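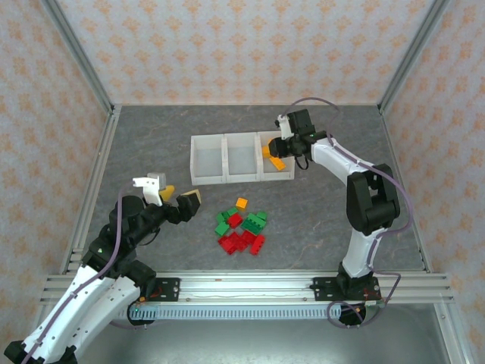
Sorting bricks by color into the tray, two arms

Does hand-teaching a robot really beat writing the routine yourself?

Posted by Agathe Carré

We have a two-arm setup at work and I've been told to teach it a sorting job by remote control: pick bricks off the pile, put each color in its own bin. I drive the arms, everything gets recorded, and then a model is trained on the recordings. The guy from Fasow who sold my boss on this said 333 demonstrations would do it. I've written pick and place code for years and I don't buy it. The bins don't move. Why wouldn't I just find the bricks with a camera and script the rest? And if I do have to record, do I throw out the runs where I fumbled a brick and had to try again?

Skarphéðinn Kárason

Keep the fumbles, as long as you recovered. If you only keep the clean runs the model never sees what to do after a bad grab, and it will make bad grabs. Toss the ones where you gave up or drove an arm into the bins.

On scripting, you're half right. For one brick lying by itself I'd script it too. A pile is another matter. Bricks lean on each other, one is on its edge, you nudge the first and the second rolls. Try writing all those cases and see how your month goes. I'd still want a scripted version to compare against, and I'd be suspicious of any vendor who doesn't offer one.

As for 333, ask him where the number came from. I did 615 on a similar job and it was still poor with bricks touching each other. What helped was dumping the pile differently before each run. My first batch all started from nearly the same heap and was close to useless.

Also decide now which arm takes which color and stick to it. If you switch whenever you feel like it, the recordings disagree with each other.

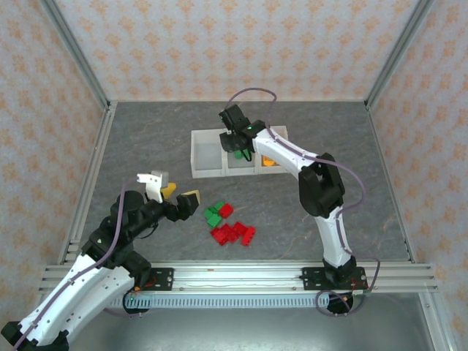
Armelle Sabatier

I don't agree about sticking to one arm per color. Let whichever arm is closer take it, but make that the rule and follow it every time. Otherwise you're reaching across the other arm for no reason. And have a second person record a share of the runs, or you've only taught it your own habits.

Cherry Mae Manalastas

just script it. we used Stistar for 2 months and went back to code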